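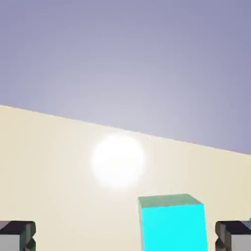

Wrist view from the simulated cell, cyan cube near the right finger.

Stemside Open Day Simulation Set

README, release 2

Contents

This package holds the simulated pick episodes recorded during the Stemside open day at Onthorpe on 5th August. Visitors drove a simulated arm from a desk at the front of the room while the wrist view was projected on the wall behind them. No physical arm was used. The set was prepared by Knut Hinrichs and is meant for teaching, for testing data loaders and for small imitation learning trials.

How the demonstration ran

Each visitor had one practice run, which was not saved, followed by one or more recorded runs. The task was read out the same way every time: close the gripper on the cyan cube, lift it clear of the table and hold it until the tone sounds. Start positions were drawn at random by Jaltia, the scene manager used for all episodes. Visitors could stop at any point. Stopped runs are kept and carry the status "abandoned".

Control was by a two-stick handset. The left stick moves the gripper in the table plane, the right stick sets height and wrist rotation, and the trigger closes the fingers. Several visitors asked for the height axis to be inverted. This was allowed, and the setting is stored per episode.

Files

episodes/ – one folder per run, with wrist frames, joint states and handset input
scenes/ – Jaltia scene files, one per start position
index.csv – episode number, status, axis setting, length in steps
splits/ – train and test lists

There are 200 episodes, of which 49 are abandoned. Frames and joint states are logged at 20 Hz. No episode runs past 2000 steps; the simulator ends the run at that limit and marks it "timeout".

Rendering

Lighting is fixed across the set. The table is a plain pale surface and the background is a smooth lavender-grey. The light leaves a bright white spot on the table in some wrist views, and colour thresholding needs a mask for it. Cube faces are flat shaded. The cube may be only partly in view at close range, so a detector that expects a full outline will miss it.

Known problems

Handset input lags the joint states by one sample in the morning episodes. The loader in the Bansal toolkit corrects this if the flag shift_input is set. It is off by default.

Two scene files share a random seed. They were left in so that the numbering matches the printed sheets.

Visitor data

No names, ages or recordings of visitors were kept. Episodes by the same person are not linked.

Changes

Release 2 adds the axis setting to index.csv and fixes the step count for timeouts. A further release with depth frames is planned for November. Reports of faulty episodes should quote the episode number and the release.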